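Words I had to learn twice

Posted in April by Hamisi Muriithi
Filed under: Living in another language, Family

When I moved to this country I believed that my English was finished. I had learned it in school for many years, I had read thick novels in it and I had passed an examination with 82 points. So I was quite proud, and I arrived with one suitcase and a small dictionary which I thought I would not open.

I opened it on the first evening. My landlady had told me at the door that the boiler was "playing up" and I should "give it a minute". I understood every word and I did not understand the sentence. I knew what it is to play, and I knew what is up. I stood in the kitchen in my coat and I waited exactly one minute by the clock on the cooker. Then I looked in the dictionary, and then I put on a second jumper.

After this I began to keep a notebook. I have kept it ever since, and last month I copied it out in clean handwriting because the first pages were coming loose. There are now 369 entries. I did not put them in alphabetical order. They stand in the order in which they surprised me, so when I turn the pages I can also see where I was living and what troubles I had at the time. There is a long part with words from the bank, for example, and a whole page about drains.

The first kind of entry is the small verbs. Put off, put up, put up with, put out, put down. My teacher at school made us learn them in a list and I hated the list. In real life they come one at a time and each one brings its own person. "Put up with" I learned from a woman on the number 37 bus, who was telling her friend over the telephone what she had put up with for years. It was a long journey and I got off knowing this verb very well, and also a good deal about her brother-in-law.

The second kind is the polite words. These are harder, as they have no meaning in the dictionary that can help you. When I worked in the office of Busteck, my manager there would read my letters and say "quite good". For half a year I went home happy. Then a colleague explained to me — very kindly, and looking at her shoes — that "quite good" is less than "good". In my language, if you add a word to good it becomes bigger. I went back through all the letters in my mind, and it was not a pleasant evening.

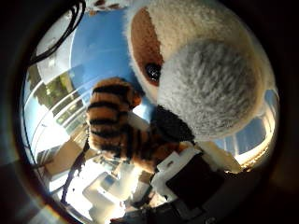
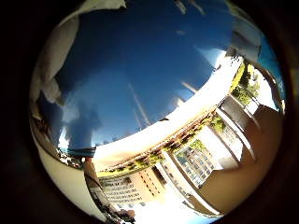 A soft toy, and the sky with its white line.

Words from the children

The third kind of entry I owe to my sister's children. They were born here, and they correct me without any mercy. I write these words with a green pen. The older one, when she was six, explained to me that a thing can be "snuggly" and a different thing can be "cosy", and that I must not mix them. A blanket is snuggly. A room is cosy. I asked her what about a jumper, and she thought for a long time and answered that it depends on who is inside.

The younger one likes to ask me for the words in the other direction. How do you say spoon, how do you say knee, how do you say rain that is nearly finished. Sometimes I must say that I have forgotten, and this is the part of living in two languages which I did not expect. I had thought that a new language is put on top of the old one, like a second layer of paint. But there are days when I look for a simple word from my mother's kitchen and only the English one comes. Last winter it was the word for the lid of a pot. I stood there with the lid in my hand. I telephoned my mother in the end and she laughed so much that she had to sit down, and afterwards she told me the word, and then told me also that I should call more often.

So I have started a second notebook for those. It has only a few pages until now. My sister has added some words in it too, and we do not always agree about how they should be written, because we heard them more than we ever read them.

Then there are names. At the language evening in the library we were put in pairs, and my partner was from Poland. She taught me to say Piątek, which is the name of the family above her flat and is also the Polish word for Friday. I practised it while walking home. The little tail under the letter changes the sound, she said, and English people leave it off and then wonder why nobody answers to it. I understood her very well. My own surname has been written in so many ways on envelopes that I could open a third notebook.

I am often asked by people who have come here more recently how long it takes. I do not know what to tell them. I can say that I dream in both languages, and that I still count in the first one, always, even when I am paying in a shop. I can say that jokes came before the telephone and the telephone came before the dentist. Poetry I am still waiting for. Last week I read a short poem aloud at my table, slowly, and I believe that I understood it, but I would not like to be tested.

The newest entry in the notebook is "to be none the wiser". The man who came to look at the boiler said it when he had finished. It is a different boiler and a different house, and it was also playing up. I told him that we could give it a minute.

If you have words of your own that you had to learn twice, please send them to me. I read all the messages, though I am slow in answering, as I still check my spelling.

Contact | © Hamisi Muriithi, all texts and photographs | Back to top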